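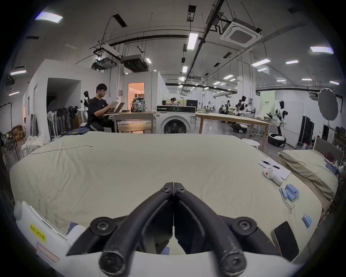 MINUTES OF THE METHODS REVIEW MEETING
Vingate Project, Cloth Handling Work Package
Ritow Laboratory, Kedville
November session

2 comments

1. Opening and agenda

The meeting opened at 9:30 a.m. with the chair presiding. The agenda was adopted with one change: the item on bedding tasks was moved after the folding results so that both could be discussed under the same scoring rules.

2. Minutes of the previous meeting

The minutes were approved as circulated, subject to a correction under item 5, where "left tool" should read "left and right tools." The action on spare jaw screws was closed. The action on the shared glossary remains open.

3. Folding trials with hand-held grippers

The data lead presented the results of the denim folding series. Demonstrations were recorded by a person holding one gripper in each hand, with no robot arm involved at the recording stage. The folding policy was then trained on those recordings and run on the two-armed test station at the Ritow laboratory.

The series consisted of 60 policy trials. A trial was scored as complete if the garment was folded twice, lay flat, and had no sleeve or leg outside the outline of the fold. Under this rule, 46 trials were complete. The remaining trials were scored as failures. Partial credit was not given, in line with the rule agreed at the start of the project.

Most of the failures occurred at the first grasp. The policy closed the jaws on a single layer when the edge of the garment called for both, and the upper layer then slid away during the lift. The second fold was seldom a problem once the first had been made correctly.

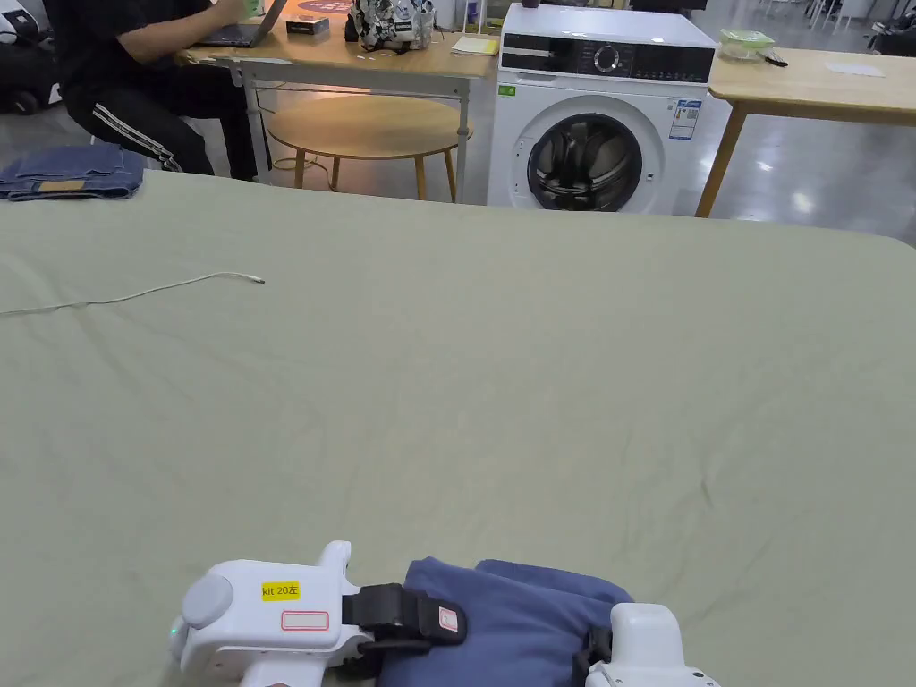
Blue cloth held in a pair of hand-held grippers during work on the covered table. The left tool is from kit 20.

Members asked whether the table covering affected the result. The data lead replied that a soft cover wrinkles under the jaws and changes the height of the cloth edge from one recording to the next. This had been left in the method on purpose. A member from the Tạ group asked that the report say so plainly, as other laboratories may try to repeat the work on a hard surface and obtain different figures.

It was also asked whether recordings should be rejected when the garment bunches between the tools. After discussion it was agreed to keep them, provided the operator recovers and finishes the fold. Recordings that end with the cloth still bunched will be kept in a separate folder and will not be used for training.

4. Kit labeling and calibration

The meeting noted that left and right tools from different kits had been paired by mistake in one recording session. The offset between the two tools is measured for each kit, and a mixed pair gives wrong distances between the jaws. The affected recordings have been withdrawn and were not part of the training set reported under item 3.

Agreed: the kit number and side are to be read aloud at the start of each recording and entered on the session sheet. Labels that have become hard to read are to be replaced before the next session.

5. Bedding and small objects

The work package lead outlined the plan for tasks on a bed surface. The first stage covers picking up small items from a duvet, and the second covers straightening the duvet itself. Thin cables are to be treated as a task of their own, as the present jaws tend to push a cable into soft fabric before closing on it.

There was some disagreement on whether phones should be included in the object set. The matter was deferred until the jaw force limits have been checked.

6. Operator instructions

A revised instruction sheet was tabled. The maximum length of a recording is left unchanged at 2 minutes. Operators are asked to pause briefly before each grasp. The sheet was approved with small changes to the wording.

7. Actions

Data lead: add a note on the table covering to the results report.
Data lead: break down the failed trials by grasp error and circulate the table.
Kit coordinator: check all labels and recalibrate the withdrawn pair.
Work package lead: confirm jaw force limits and report on the object set.
Secretary: circulate the approved instruction sheet and the glossary draft.

8. Next meeting

The next meeting will be held at Kedville on a Saturday, to allow use of the test station. The meeting closed at 11:15 a.m.

Related items
Vingate Project: scoring rules for cloth tasks
Session sheet for paired grippers
Minutes of the Kedville equipment meeting
Ritow Laboratory: notes on cable picking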